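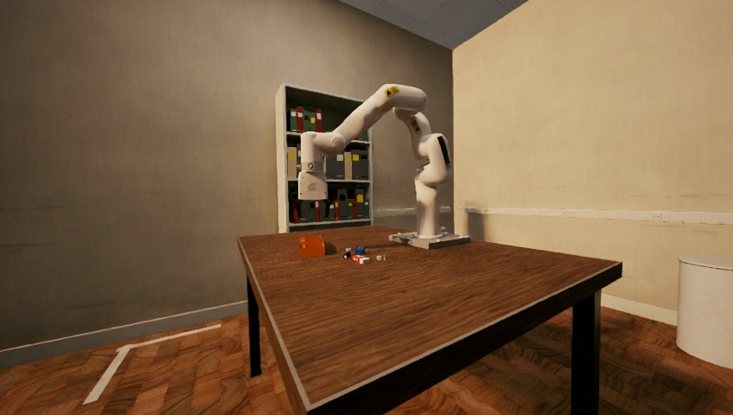
Re: Thin yogurt from the Prolden, and what to do with the whey

Lists > Home Dairy > Message 821

Sunday, 7:40 pm, by Ankica Dimitriou

Todor Vasić wrote:

> I have made yogurt in the Prolden four times now and it comes out thin
> every time. It tastes fine. It pours like buttermilk. I use Standley
> whole milk, warm it on the stove until it feels right, stir in a packet
> of the Vellia starter, and leave it in the machine overnight. My aunt
> did this in a pot with a blanket and hers stood up on a spoon.
>
> Should I be adding milk powder? I would like to avoid it if I can, but
> my wife says that is what the stores do. I also have the problem that
> when I strain it I end up with a big jar of whey and I feel bad pouring
> it down the sink.
>
> One more thing. Do I need a new packet each time or can I use some of
> the last batch? The packets are not cheap.
>
> Todor

Todor,

I had thin yogurt for most of a winter with the same machine, so I will tell you what I changed.

The main thing is the milk. "Warm it until it feels right" tells me you are stopping at the temperature where you add the starter. Take it a lot higher first. I bring mine to 185 F, hold it there for twenty minutes, then let it cool to 110 F before the starter goes in. The high heat changes the whey proteins so they set along with everything else. If you skip it you still get yogurt, because the milk is already pasteurized and the culture will grow, but the set is weak. Your aunt almost certainly brought hers to just under a boil. Everyone did.

Use a thermometer. Milk at 110 feels barely warm on the wrist and milk at 120 feels nearly the same, and the second one will start to hurt the culture. I use a cheap probe type and check it in boiling water now and then.

Second, check the label on the milk. Standley sells two whole milks where I shop and one of them is ultra-pasteurized. I could get that one to set but never as firm. The other one in the plain carton works better for me. I don't know if your store carries both.
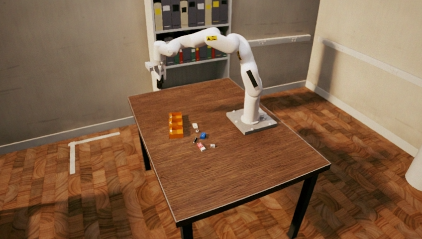 Third, leave it alone while it sets. I used to lift the lid and tilt the jar to see how it was doing, and each time I did that I broke the curd a little and it leaked whey. Now I put it in at night and don't touch it until morning. Eight hours is enough for me in a warm kitchen, ten in January. Then it goes straight into the refrigerator for at least six hours before anybody eats any. It firms up a good deal in the cold. If you were judging yours warm out of the machine, that could be half the trouble.

On the milk powder, you can add it, and your wife is right that plenty of commercial yogurt has it. I tried a third of a cup to the half gallon. It was thicker but it had a slightly chalky taste that I noticed and my kids did not. Try the high heat by itself first. If you want it thicker after that, strain it.

For straining, I weighed one batch from start to finish because I wanted to know. I started with 2,480 grams of milk and let the yogurt drain in the refrigerator overnight. It gave up more whey than I expected in the first 2 hours and then slowed to a drip. If you only want it a bit thicker, stop early. If you leave it too long you have something like cream cheese, and you can whisk some of the whey back in to loosen it. I use a flour sack towel in a colander. Coffee filters work for small amounts but they tear when wet. Hettiarachchi on Mill Street has unbleached muslin by the yard that washes well, and they will cut you a half yard if you ask.

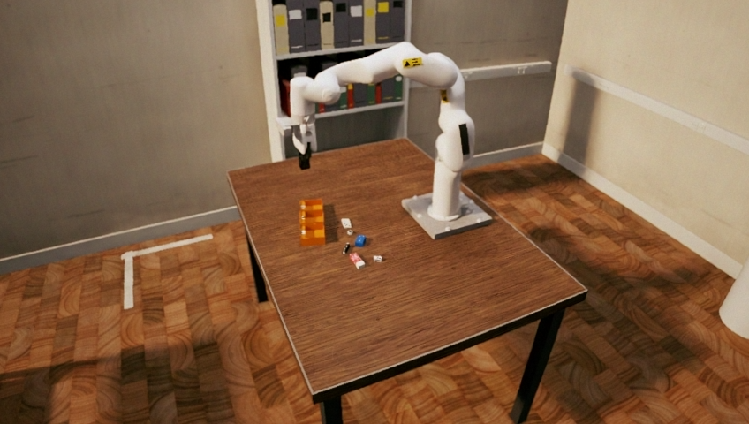
What I do with the whey

It keeps a week in a covered jar in the refrigerator. I use it like this:

- Bread. Replace all the water with whey. The crust browns faster, so I turn the oven down 25 degrees for the last part of the bake. The dough rises a little slower and the crumb is softer.
- Pancakes and biscuits, anywhere you would use buttermilk. It is thinner, so hold back a couple of tablespoons and see how the batter looks.
- Cooking rice or potatoes, half whey and half water. All whey was too sour for us.
- Soup, at the end, in place of lemon. Lentil is best. Add it off the boil.
- Freezing. I freeze it in one-cup containers and mark them, having once thawed one thinking it was chicken stock.

You cannot make ricotta from it. I tried, since the books say ricotta is made from whey, but they mean the sweet whey left from cheese made with rennet. Yogurt whey is too acid and you get a few specks for a lot of gas.

Packets or last batch

You can use the last batch, up to a point. Take out two tablespoons before anyone gets a spoon in the jar, and use it within the week. The Vellia packet is a freeze-dried blend and mine held up for five or six rounds before the yogurt got sharper and a little stringy. At that point I opened a new packet. There are heirloom cultures that will go on for years, but you have to make a batch every week to keep them going and I am not that regular. The longest I have gone between batches is 27 days and nothing in the jar was worth saving.

If it ever smells of yeast, or has any pink or fuzzy spots, throw all of it out and scald the jars. Don't scrape off the top and keep the rest.

One other thing about the Prolden. Mine runs hot on the side by the cord. I filled the jars with plain water and measured after a few hours, and the two back ones were several degrees above the others. You may want to do the same with yours before you blame the starter. I leave the lid cracked by the width of a chopstick and that evened it out.

Write back after you try the higher heat, and say which Standley carton you bought. I would like to know if the label is the same where you are.

Ankica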